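Rural Property and Land Use
Handout 4: Buying a working ranch as a family home
Course tutor: Vandana Tomar

Read this before the seminar and bring your notes from Handout 3 (access and rights of way). The reading is the first chapter of the course pack, plus the sale particulars for Caron.

1. What the buyer is paying for

A ranch sold as a family home has at least two values, and they seldom match. The first is what the land would fetch from someone who means to graze it or cut hay from it. The second is what a household will pay for the house, the view, the privacy and the distance from town. In many sales the second is far higher, and the local grazing tenant has no hope of competing with it.

Valuers deal with this by splitting the property. The house and its garden are valued against other houses. The remaining land is valued by the acre, by type: irrigated meadow, dry pasture, timber, rough ground. Barns and corrals are added only where they are sound and in use. Be careful with guest cabins, which sellers like to price as houses even where the planning consent says they may not be lived in all year.
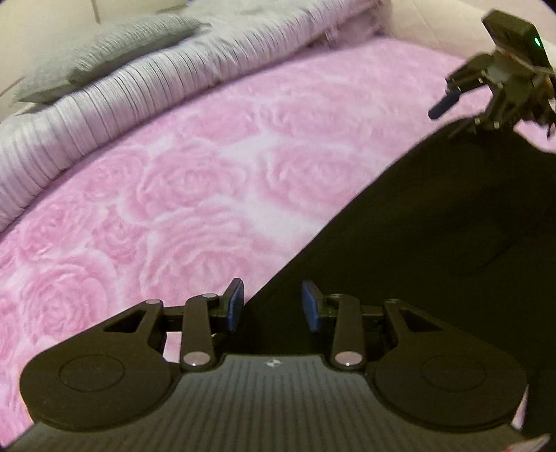
Water comes next. A buyer from the city tends to ask about the well and forget the ditch. The well supplies the house. The ditch supplies the meadow, and the right to draw from it may be held separately from the land, shared with neighbours or limited to certain weeks. Ask for the papers. A seller saying that the family has always used the ditch is useful background and no more than that.

2. Worked case: Caron

Caron is a ranch of 294 acres with one main house, a bunkhouse and 3 barns. It was bought by Wubit Alemayehu, who had been working abroad and wanted her children to grow up with animals. Her agent was Sohail Bhutto of Fadcombe. Points to take from the case:

The first offer was made on the whole property at a single price. Bhutto had it redrawn with the house and land priced apart, and this showed that the asking price for the pasture was well above local sales.

40 acres on the north side were let to a neighbour, Žydrūnas Navickas, under a grazing lease with two seasons left to run. The lease passed with the land. The buyer could not put her own horses there until it ended.

The bunkhouse had a kitchen but no consent for year-round use. It was valued as an outbuilding.

The access road crossed land belonging to Cinusa. There was a written right of way for farm traffic. Whether that covered building lorries was disputed, and a new agreement had to be signed before work on the house could start.

3. Running costs

Students usually leave these too low. Fencing is the largest surprise. Then come snow clearing, weed control, insurance for outbuildings and the wages of whoever looks after the place when the family is away. If the land loses its agricultural status for tax, the yearly bill can change a great deal, so check what level of grazing or cropping the authority expects to see.

A part-time manager is often cheaper than several contractors. The agreement should say plainly who decides on stock numbers and who pays for feed in a bad winter.
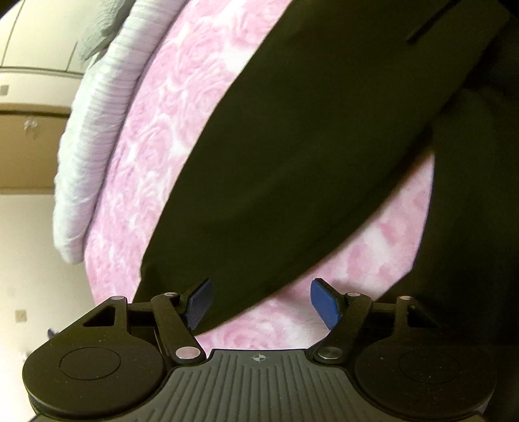 Plirnside, September

Seminar task. Work in pairs. Using the Caron particulars, set out a valuation in the form shown in section 1, with a short note on each item you have left out. Keep the covering note under 100 words. Aarti Garg will take the second group and has asked for copies the day before.

Questions to prepare:
What would the grazing lease be worth to Navickas if the buyer wanted to end it early?
Should the cost of the new road agreement fall on the seller?
Which of the barns would you inspect first, and what would you look for?

Next handout: conservation easements and what they do to resale.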